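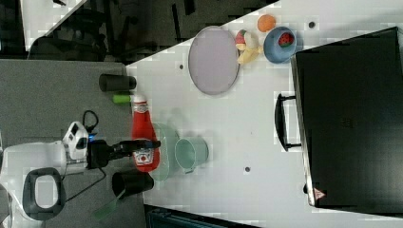
Ametepe wanted to know first thing whether the play food could be washed in the kitchen sink or had to go home with somebody, and that took us most of the way to the first coffee. Answer: kitchen sink, with the mild soap, and please dry the bowls before they get stacked.

So, minutes of the toy corner meeting, October, typed up by me again (my handwriting is not fit to be passed around). We started at 4:10 in the back room at Hustavcombe and finished a bit before six.

Last minutes: fine, except I had put the shelf money down as 239 when it was meant to be the whole furniture budget. Fixed.

Play food. We went through what stays out on the white table. The fruit stays — the banana, the orange ball-shaped one and the watermelon slice all get a lot of use. The red ketchup bottle stays too, although two people would happily never see it again. I spoke up for it! Kids love pretending to squeeze ketchup on everything, fruit included, and I don't see the harm. Agreed to keep it.

Dishes. The big lavender-gray tray is the best thing we own for carrying a pretend lunch, so it stays as well. The light blue bowl, the pale green plate and the mint-green cup are to live together in one bin. There was a long side talk about whether the black cups belong with them or with the water play. We left it with the dishes for now and I'll bring it back next time.

Money. We have 100 dollars left for the year. Wamon sent a price list and their toy bread is nice but I thought it was steep. We can spend up to 60 on new food pieces, bread and vegetables first, no more fruit.

Labels. The Kustham branch puts a picture on every bin so the little ones can tidy up by themselves. Everybody liked this. I said I'd draw ours, then remembered I can't draw, so if anyone wants that job please grab me.

Cupboard. The code for the key box is still 837 and it's still taped inside the door, which we said in spring we would stop doing. Moved to next time.

Any other business: the kettle. Still leaking. Bring a flask.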